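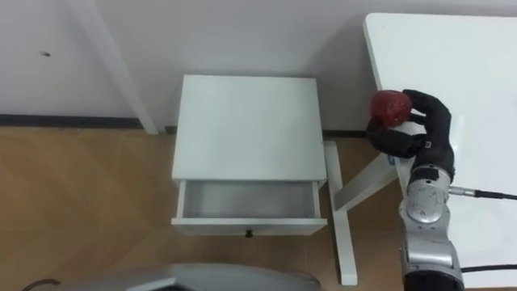
We use cookies to remember your settings and to count visits to this site. Accept all | Manage choices

Press release
For immediate use

Juhl adds a one-drawer nightstand to its small rooms range

Furniture maker Juhl has added a nightstand to the range it sells for small bedrooms and rented rooms. The Skanik is a plain white piece with a square top, one drawer and a round black knob. It goes on sale in March from the company's shop in Sevalcombe and by mail order across the UK.

The Skanik is 400 mm wide and 484 mm high. Juhl chose the height after looking at the beds its customers already own, most of which have a mattress top a little above that level. A glass of water or a phone can be reached from the pillow without sitting up.

The drawer takes up the full width of the front. Earlier Juhl nightstands had a narrower drawer set inside a frame, and customers told the company that they lost too much room at the sides. The new drawer is deep enough for a paperback stood on its long edge, a glasses case and a box of tissues. There are no dividers inside. Customers who want them can buy a tray separately, or use a shoebox lid.

The edges of the top are slightly rounded. Juhl says this was asked for by parents, and by people who have to walk past the nightstand in the dark. The knob is held by a single screw from inside the drawer and can be changed for any standard knob at home.

Tested in lived-in rooms

Before settling the design, Juhl lent early versions to 127 households in and near Sevalcombe. They were asked to use the nightstand every day for two months and to fill in a short form at the end. Most lived in flats or shared houses where the bedroom is also used for working or studying.

The forms led to three changes. The drawer stop was moved back so that the drawer opens further. The finish on the inside of the drawer was made the same white as the outside, as people found small things hard to see against the darker lining used at first. The back panel was also set in slightly so that the nightstand can stand close to a wall that has a skirting board.

Many of the households kept the nightstand between a bed and a desk — often with very little space on either side. For this reason the Skanik has flat sides with no overhang, and the drawer can be opened with a table leg close by. It can also be used beside a desk during the day as a place for pens, chargers and post.

Delivery and assembly

The nightstand comes flat in one box. The drawer is already put together and only the outer case has to be built. Juhl expects this to take some people less than half an hour with the screwdriver supplied. The instructions are printed on one sheet, with larger drawings than before, and can also be downloaded.

Felt pads for wooden floors are included. They should be fitted before the nightstand is stood upright. Juhl advises wiping the surfaces with a damp cloth and drying them straight away, and not using cream cleaners on the white finish.

Spare parts will be sold for as long as the Skanik is made, and for five years after that. These include the drawer front, the runners, the knob and the bag of screws.

First batch

The first batch will be 1,493 nightstands, all made at the Prirnmont works, where Juhl already makes its shelves and bedside stools. A second batch is planned for early summer. White is the only colour at launch. A grey version was made during the trial but fewer people chose it, and the company has no date for it.

The Sevalcombe shop will have the Skanik set up next to a bed and a desk from the first day of sale — visitors are welcome to bring their own things and see what fits in the drawer. Customers who took part in the trial may keep the version they were lent or swap it for the finished one at no charge. They need to tell the shop by the end of April.

About Juhl

Juhl makes and sells furniture for small homes. Its office and shop are in Sevalcombe and its works are at Prirnmont. The range covers beds, desks, shelves and storage.

Notes for editors

Product pictures, a sheet of measurements and a copy of the assembly instructions are available on request. Review samples can be lent for up to four weeks, with collection arranged by Juhl.

Contact: Juhl press desk, Sevalcombe | © Juhl. All rights reserved | Back to top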